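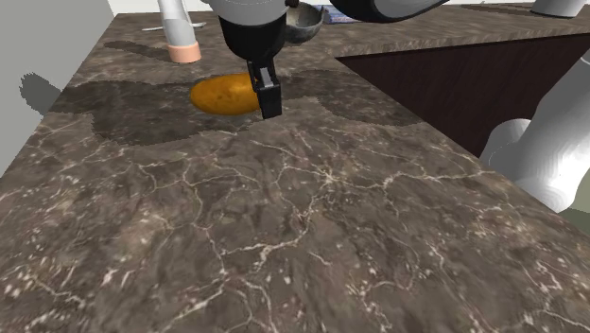 2020-01-03, notebook, storage trials

Opened the Partanen crates this morning. They went into the cold room at Premley in August with the claim that a clay-lined crate holds potatoes "as fresh as lifted" through the winter. I didn't believe it then and one morning with a scale hasn't changed my mind much.

Setup, for anyone reading this later: 48 crates, half clay-lined, half plain slatted, same variety from the same field at Pulammont. Cold room set to 4 C. The logger says it mostly stayed there, apart from one stretch of 14 hours when the door seal let go and it crept up to 9. Both kinds of crate sat through that, so I'm not throwing anything out, but I'd like to know why the alarm didn't sound.

Weights. Counted 1,688 tubers across the lot. Weight loss is lower in the lined crates. Fine. But the lined crates were stacked on the bottom two rows and the plain ones went on top, right under the fan. I have the stacking sheet in front of me and there is no rotation on it at all. So we may have measured clay, or we may have measured a fan. I'd bet on the fan.

Sprouting: no difference I'd put my name to. Eyes just starting to move on both sides. Anyone who says they can see a pattern should score them again with the crate labels covered.

Rot: 335 g of soft stuff from one lined crate, bottom corner, smelled the way you'd expect. The plain crates had none. One crate isn't a result, but the brochure says moisture "self-regulates" and that corner was wet enough to leave a mark on the pallet.

Taste test was a waste of an hour. Boiled, no salt, people knew which plate was which because the plates were different colors. Not writing the scores down.

Kirkberg wants a yes or no on ordering more crates. My answer is no, not on this. The lined ones cost more, weigh a lot more empty, and two have already cracked at the handles.

To do:
— restack now, lined and plain mixed, swap rows every two weeks
— second logger at fan height
— new door seal, test the alarm by propping the door open
— ask Partanen for the raw numbers behind their chart (the axis starts at 90 percent, which makes a small gap look huge)
— same color plates

Pallet with the wet corner is outside by the hose. Don't put anything on it until it has been scrubbed.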